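The Understudy

Dirk Görtz had been the understudy for the town of Brerilia's only professional ghost for 4 years, and in all that time the ghost had never once called in sick.

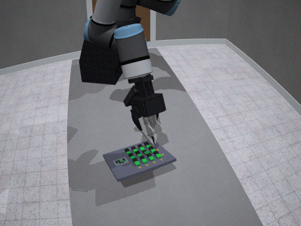

The ghost was a retired dentist named Reuter. He walked the east wall of the castle at nine each evening in a gray cloak, moaned twice, and went home to his soup. The tourist office paid him 80 a night. It paid Dirk 20 to sit in the gift shop with a second gray cloak in a plastic bag, in case.

"You could learn the moan, at least," said his sister, who thought he should go back to selling boats.

Dirk knew the moan. He knew it better than Reuter did. Reuter's moan had gotten lazy over the years and now sounded like a man finding a parking ticket. Dirk had been practicing his own in the car, with the windows up, on the long road out past Koltia where there was only a gravel pit to hear it. It started low. It had a sort of question in the middle. Once he had frightened himself so badly he had to pull over.

Then one evening in April, at ten minutes to nine, the phone rang in the gift shop.

"It's my knee," said Reuter. "You'll have to do it."

"Tonight?"

"No, Dirk, at Christmas. Yes, tonight. Mind the third step, and don't improvise."

Dirk put on the cloak. It still had the fold lines in it from the bag, so that from the front he looked a little like a road map. He climbed the tower, minded the third step, tripped on the fourth, and came out onto the wall in a wind he hadn't planned for.

Below him stood the tour group. They were on the Zustis bus package, which included the castle, a cheese tasting and a pen. They had their faces turned up. A boy in the front row was eating chips.

He walked. He had always felt that Reuter walked too fast, like someone with soup on the stove, so he took it slowly, and by the time he reached the middle he could hear feet shuffling down there. He stopped. He raised one arm. He gave them the moan, all of it, the low part and the question and a long falling end that he hadn't known he had in him.

It was quiet for a while.

"Is he all right?" said a woman.

"Sir?" called the guide, who had been told nothing about any knee. "Sir, do you need us to get someone?"

Dirk considered this. A ghost couldn't very well answer. On the other hand, the guide had already started up the stairs, and she was a fast climber. He moaned again, meaning to reassure her.

The fire department was very nice about it. They gave him a blanket, gray as it happened, and two of the tourists asked to have their picture taken with him. The boy offered him a chip.

Reuter called at eleven.

"I heard there was an ambulance," he said.

"Only a small one."

"I've been doing that wall for 19 years and I never got an ambulance." There was a long pause, and the sound of a spoon being put down. "What did you do in the middle part?"

Dirk looked at the cloak, which was hanging over the shower rail with its creases nearly gone.

"I'd have to show you," he said. "Do you have a car?"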